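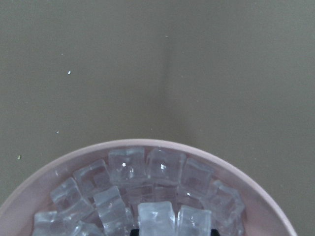 Kimby Drinks Table

Hi! I put this set together because I love cold drinks and wanted every bit of the setup in one place — ice, fruit, cups, the lot. It has 279 pictures, 152 of them with ice in view.

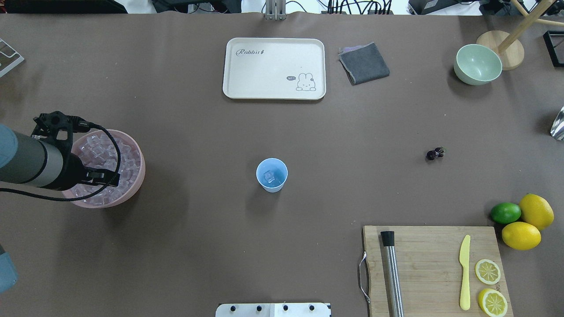 Ice bucket, paper cup with one cube, rabbit tray.

Folders go by drink. I started with plain lemon, then lime, then grape (my favorite!), and the tray and the gray cloth stay in for all three.
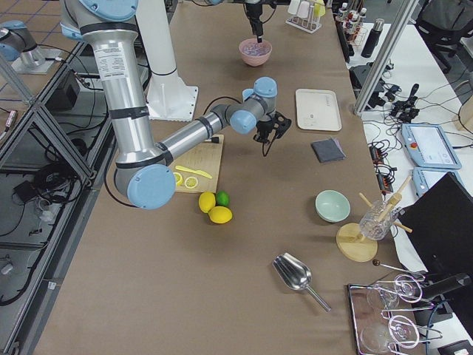 Pimentel wrote in to ask for separate tags for lemons and limes, as "citrus" was too broad for a drink recipe. Fair point, so I split them in version 4.

Cup tags are next on my list. 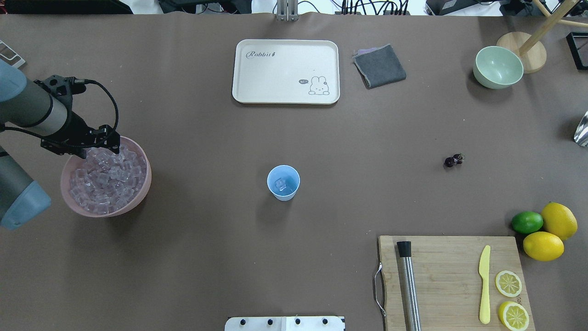
I'd also like to tag how much ice goes in each cup — 54 are done so far, and I'm working on the rest in the evenings.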